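**Comments widget broken on Bellamy gallery pages – OPEN**

Reported Sunday, 7:10 pm. Site: Tretau (celeb desk). Affects the red carpet before/after posts, anything built with the Bellamy slider.

Symptom: readers post under the gallery, comment shows for a second, then gone. Refresh – back again, but twice. The "is that even her??" thread on the Nundby awards post had one comment in there 40 times. Fans now accusing us of deleting anything nice about the new hair.

Tried so far:

- cleared page cache. No change
- turned off the Inine filter. Comments stick, but so does all the spam. Turned back on
- swapped slider for plain photos on the Nundby post. Works fine, no dupes
- logged out, differnt browser, same thing

So it's the slider plus Inine together. Either one alone is ok.

Inine log shows a timeout after 10 seconds, then it resubmits. Slider reloads the comment block every time someone drags the before/after handle, so each drag = another submit. Would explain the pile ups on the nose job post, people drag that thing back and forth all night.

Only seems to hit posts with more than 200 comments. Small ones load fast enough to dodge it. Ran a test on a blank draft with no comments. 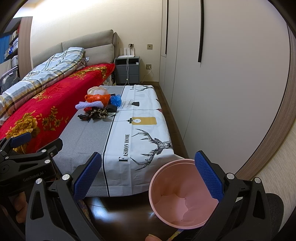 No dupes on the draft, slider dragged 40 times. Then pasted in the thread from the Nundby post and it broke on the first drag. Same timeout in the log.

Workaround for tonight – plain photos on the big posts, leave slider on the rest. Dont delete dupes by hand, it takes the original with it. Lost a few already, sorry.

Still need: Bellamy setting to stop the comment block reloading. Can't find it in the admin menu. Asked their support, waiting.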